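Minutes, open day wrap-up + visit from Skendico. Started 4:15, room 204.

**1. Numbers**
- 80 signed up, more walked in. Badges ran out before lunch.
- Printed 200 handouts, 12 left. Reprint before the Bernau visit in June.

**2. Dish demo**
Skendico people stayed longest at this table. Liked that it's normal kitchen stuff. Asked about cycle time, we don't have a number we'd stand behind yet. Agreed: no number goes out untill Dromance has logged a full set.
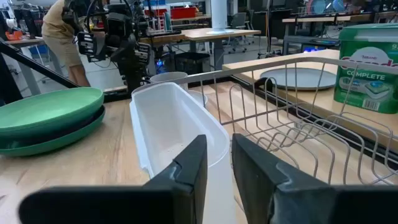

*Dish table, white tub between the fingers, empty rack to the right.*

Questions we got more than once:
- does it do glasses (not yet)
- what if a plate is missing from the stack
- can it be taught by someone with no coding

Need one short answer sheet so we all say the same thing. Prins to draft, everybody else comments.

**3. Layout**
Visitors bunched up at the dish end and blocked the aisle. Tape line on the floor next time, one step further back. Sound was bad, couldn't hear the talk past the second row. Borrow the small speaker from downstairs.
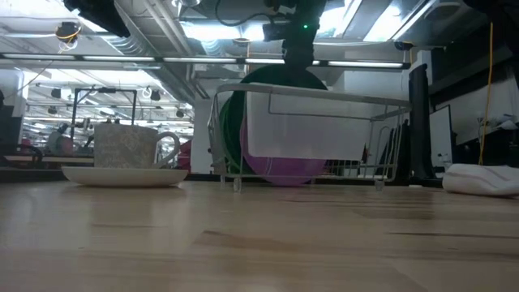
Also signs. Two groups went to the wrong floor, the arrow by the elevator pointed at the stairs. Fix before June.

**4. Follow up**
- Skendico wants a second visit, with their own plates. OK in principle, need sizes first.
- Prins to send the thank you mails, still not out.
- Bernau: confirm head count, ask about parking
- coffee bill, who has the reciept??

Closed 5:05. Next one same room, same time.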